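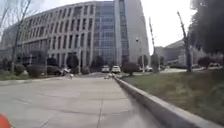

October, Saturday, early

Outdoor paving notes, office side. Writing this up on my knee so excuse the hand.

Plan for the day was joints first, then curb, then grass edge if time. Did joints and most of the curb. Grass edge got one pass, see end.

Slabs. Big pale gray ones, butted tight, thin seams. Walked the run out toward the building and back with the straightedge. Flat enough that I stopped writing down every slab and only logged the bad ones. Worst lip 5 mm, all the others under that. Logged as slab 16 on the Ledetti sheet, but the sheet starts numbering from the building end and the old MacKinnon drawing starts from the road end. Pick one!! I vote Ledetti, it's the one people have on their phones. Until then write "L" or "M" in front of any slab number, please, even in the margin.

Light was flat overcast for the first stretch. Fine for photos, bad for finding lips by eye, you want a low sun for that. Do the straightedge, don't trust your eyes on a gray day.

Sealer. Prutamon has two tins left on the shelf, both opened. Lid on one was not down properly, skin on top. Binned it. Reorder before the next dry spell. Weltach sample still not tried, instructions want a longer cure than we can give a walkway people use on weekdays.

Curb. Straight piece first: ran the string line, reads straight, top edge OK. Then the curved piece, which is the one that matters. String is no use there obviously. Used the bendy batten and pencil marks on tape. Notes for whoever repeats it:

- tape on the pavement side, grass side won't stick
- mark at each curb joint, then one between
- batten wants two people or one person and a sandbag
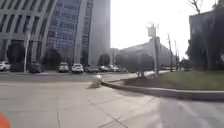
Curve reads as one gentle sweep, no flat spot that I could find with the batten. Tip of the curb is where I'd expect damage (tires, mowers) and I didnt get a proper measurement there, batten too short. Bring the long one.

Surface by the curve: faint patches and scuffs on the slabs. Can't say from looking if it's old sealer or wear. Water drop test next time, five minutes, just take the bottle. Note shade too, there's a broad patch of it over part of the pavement and I'd expect the two areas to dry at different speeds. Test one spot in each.

Length along the curb, wheel reading 286 ft. Did it once only. Wheel was clicking a bit on the seams so do it again before anybody puts that number in a quote.

Parked cars across the road all along the front of the buildings, so if we ever need the truck close it has to be early or a weekend. Cones the night before, ask the front desk.

Grass edge: trimmed flat by the curve, no soil washed over the top of the curb in the bits I checked. On the straight piece the ground slopes up away from the curb and looked kind of dry. Check behind the curb there for a gap, I only probed 6 places and then ran out of morning.

To do
long batten
repeat wheel reading
water drops, sun + shade
reorder Prutamon
renumber slabs (L!)
find out who has the good kneeling pad, it isnt in the van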